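Wollell

Wollell is a manufacturer of stage and architectural lighting fixtures with headquarters in Traltarley. The company makes LED wash lights, linear battens, exterior floodlights and the control equipment used with them. Its products are sold to theaters, rental houses and building owners, and are distributed in the Nordic countries through the dealer Savolainen.

History

The company began as a repair shop for theatrical dimmers. Its founder, Uzma Kazmi, had worked as a lighting technician and serviced dimmer racks for touring productions. Early income came from maintenance contracts with small venues. The shop later built replacement control cards for racks whose original makers no longer supplied parts, and these cards became its first catalog product.

Fixture production followed when demand for dimmer repair fell. The first fixture, a short batten with red, green and blue emitters, was sold mainly to schools. An amber emitter was added in the second version after complaints about the rendering of skin tones. Seija Väisänen joined as head of optical design and was responsible for the move from external lens plates to molded lenses seated directly over each emitter.

On 17 February 2020 the company introduced the Jolto series, its first line intended for permanent outdoor use. The older battens remained in production for indoor venues.

Products

The Jolto series consists of a floodlight, a linear wall grazer and a small accent light. All three use the same driver board, which can be replaced without removing the fixture from its bracket. The linear unit is divided into 24 control segments. In its simplest mode the segments respond together, and the fixture takes up 7 control channels. The floodlight accepts interchangeable spread lenses, held in place by a gasketed front ring.

Wollell also makes a wall-mounted controller that stores up to 100 scenes. Scenes can be called up by hand or by an internal clock that adjusts for local sunset. The controller has 2 output ports, which can carry the same data or be addressed separately. Power loss does not erase stored scenes, but the clock must be checked if the unit has been without power for an extended period.

Earlier products include a dimmer pack for portable use and a splitter for control signals. The dimmer pack was withdrawn when the company stopped supporting filament lamps. Parts for it are supplied from remaining stock.
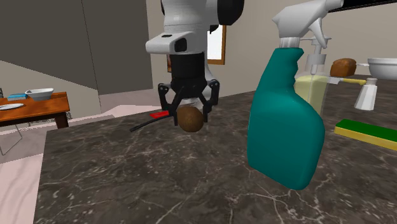

Facade lighting and awareness campaigns

A large share of Jolto fixtures is installed on office buildings, bridges and civic halls where the color of the light is changed for public events. Owners use such installations to mark health awareness days, national holidays and local festivals. The company publishes a set of preset colors for this purpose, with values corrected for light stone, dark brick and painted metal. A saturated blue on brick needs a higher output than the same color on pale stone, and the presets take this into account.

The headquarters in Traltarley is lit by a permanent Jolto installation. It is switched to a single color for one week each January in support of a regional winter safety campaign. During the rest of the year the building is lit in a warm white at reduced output, and the upper floor is switched off at midnight under an agreement with the town on light spill.

Service and training

Repairs are carried out at the Traltarley plant and at the Savolainen workshop. Fixtures returned with water damage are tested for seal failure before the driver board is replaced. The company offers a short training course for installers that covers bracket alignment, cable entry sealing and control addressing. Attendance is required for dealers who carry out warranty work.

See also

Architectural lighting
LED stage lighting
Lighting control console
Light pollution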